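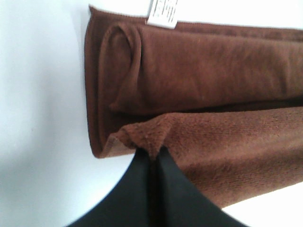
Linen Hire and Laundry Service: Frequently Asked Questions

Last updated 21 Apr 2024

Accounts and ordering

What is the minimum order?
The minimum order is 67 pieces per delivery. Pieces may be of mixed types. Napkins are supplied in bundles and each bundle counts as one piece.

How do I change my standing order?
Log in to your account, open Standing Orders and edit the quantity against each line. Changes saved before noon apply to the next delivery but one. Changes saved after noon apply to the delivery after that. A standing order cannot be reduced below the minimum order through the website. Contact your depot if you need to suspend deliveries.

Can I suspend deliveries while my premises are closed?
Yes. Each account may be suspended for up to 9 weeks in a contract year, taken in one or two periods. Give at least two weeks' notice in writing. Hire charges on stock left at your premises continue during the suspension. To avoid them, return all stock before the suspension starts. Suspensions beginning in August should be requested early, as collection rounds are fully booked in that month.

Which depot serves my address?
Addresses north of the river are served by Biltley. All other addresses are served by Zekdale. The depot name is printed at the top right of your delivery note.

Collection and delivery

How should used linen be presented for collection?
Place used items in the bags supplied. Tie each bag at the neck. Do not fill a bag above the printed line. Keep table linen, bed linen and towels in separate bags. Bags containing mixed types are sorted at the depot and a sorting charge is applied per bag.

Do I need to be present?
No, provided the driver has access to the agreed collection point. If the driver cannot gain access, the visit is recorded as a failed collection and the standard visit charge applies.

What happens if my delivery is short?
Report shortages within two working days, quoting the delivery note number. Claims made after this period are not accepted. Agreed shortages are made up on the next delivery or credited, at your choice. State which you prefer when you report the shortage.

Products

What weights of towel are available?
Two ranges are stocked. The Sayegh range is cotton terry and is intended for bathrooms and changing rooms. The Sovska range is a lighter, quick-drying cloth and is intended for salons, treatment rooms and gyms. Sizes and current prices are listed in the price schedule.

Can I choose a colour?
White is supplied as standard. Dark shades are available in the salon and gym ranges. Coloured stock is washed separately and returned on the next delivery but one, so a larger float is needed. Three full sets per working position is the usual allowance.

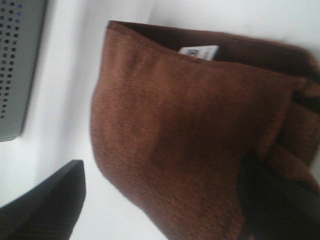 Brown towel, folded.

Will the shade match across deliveries?
Not exactly. Dyed cloth loses colour with washing, and pooled stock contains pieces of different ages. If a close match is required, ask for dedicated stock. Dedicated stock is marked with your account number and is returned only to you. The minimum quantity for dedicated stock is 312 pieces.

Can I wash hired items myself?
No. Items washed on site are treated as damaged if they show shrinkage, bleach marks or softener residue. Fabric softener coats the fibres and reduces absorbency, and it cannot always be removed in a normal wash.

Charges and losses

How is stock loss calculated?
Stock issued is compared with stock returned at the end of each quarter. An allowance for normal wear is deducted. The remaining difference is charged at the replacement value shown in the price schedule. A stock statement is sent before any charge is made, and you have 14 days to query it.

Are stained items charged?
Items that come clean under the standard process are not charged. Items that remain stained after a second treatment are withdrawn. Hair dye, tanning products and engine oil are the usual causes. Withdrawn items are charged at 88 per cent of replacement value and may be kept by the customer on request.

Can I dispute a charge?
Yes. Write to Iolanda Fontes, Customer Accounts, at the Zekdale depot, quoting the invoice number and the line in dispute. Undisputed lines on the same invoice remain payable by the due date.

How do I end my contract?
Notice periods are set out in section 4 of the hire agreement. All stock and bags must be available for collection on the final visit.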